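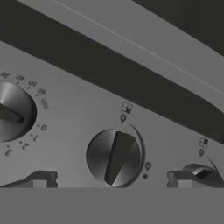

A day at the Cowie paper mill

On 6/18/25 I visited the old paper mill in Cowie, together with a small group from our evening class. The mill opens its doors only two times in a year, in January and in summer, and in January the road is often bad, so I waited for the summer one.

The mill stands by a narrow river called the Nedach. Over the door there is a stone with the year 1749. Our guide was Wilma Carnegie, who has worked there for 20 years. She spoke slowly and clearly, which I was thankful for.

First we saw the rag room. In former times women cut old linen there by hand, and the knives are still fixed to the tables. Then we went down to the vats. Gillespie MacRitchie showed how a sheet is made: he puts the mold into the pulp, lifts it flat and gives it one short shake to each side. It looks very easy. My own sheet had a hole in the middle and one thick corner.

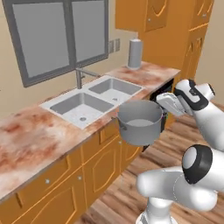
After the vats we climbed to the drying loft. It is a long room under the roof, with wooden shutters in place of windows, and the sheets hang over ropes of cow hair. I asked why not cotton rope, and Wilma told me that cotton can leave a brown line on the paper.

The tour takes 60 minutes, but ours was longer, as many people had questions for Gillespie. In the shop I bought a pack of cream writing paper and a small notebook. Cards are not accepted, so please bring cash. The bus back to town stops at the bridge, and you must wave to the driver or he will not stop.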